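Vanderleia Rangel talks fast, and she'd moved three piles of clothes before I even had my recorder out. She has been helping people sort out their living rooms in Grarcombe for 12 years, and she still starts every visit at the couch.

"Everything lands there," she told me. "Coats, mail, the laundry you swear you'll fold after dinner. Clear the couch and the whole room calms down!"

I asked about cushions, which is a touchy subject at my place (I own way too many).

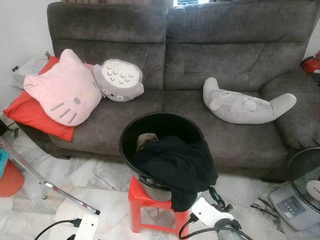

"I never tell anybody to get rid of the fun ones," she said. "Hello Kitty, Totoro, whatever makes you smile when you walk in — keep it. A gray sofa can take a bit of pink and red."

She's stricter about cloths. Her rule is one bucket, and it goes up on a low stool so she isn't bending down to the tile all morning. "My back is 32 going on 80," she laughed.

Raíssa Marinho, her business partner, wanted me to mention their Saturday workshop in Podelden, so consider it mentioned. It fills up fast, and they're adding a second one in November. Bring a bag for the stuff you're giving away.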